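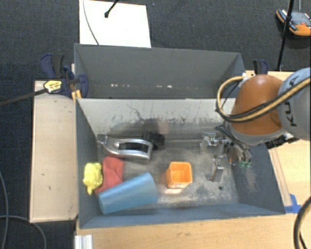
Budgeting for a picking cell: the arm is the easy part

When Brikari, a parts distributor in Viltville, drew up its first budget for automated bin picking, the robot arm took 85 per cent of the total. Babita Mishra, who runs purchasing there, sent the sheet back.

The second version took longer and looked different. Grippers, fingers, hoses, cabling and fixtures were given their own lines, as were bins. Each line had a supplier, a lead time and an expected service life. Training was moved out of the contingency, where it had been sitting under "other".

Bins deserve more attention than they get. Metal fingers working close to a floor or wall will mark it, and a worn surface changes how light falls on the parts. Brikari now budgets for 20 spare bins per cell and treats them as consumables.

Mixed contents are the harder cost to plan. A rigid cup, a hand tool and a crumpled cloth make different demands on the same two fingers. Bajpai, the integrator on the project, quoted for a trial on the buyer's own items before any order was placed – a paid trial, credited against the final invoice. Pallavi Mathur, its project engineer, asks customers to send the awkward items first. A quotation based on boxes alone says little about soft goods.

Clamped fixtures and a plain wooden bench are adequate for trials and keep the early spend low. Guarding, floor anchoring and permanent cable routing can wait until the layout is fixed, but the money should be reserved from the start.

Software is charged separately. Brikari chose Flakodness, licensed per arm and renewed each January. The approved budget covers seven cells over two phases, with the second phase released only if the first passes its acceptance test.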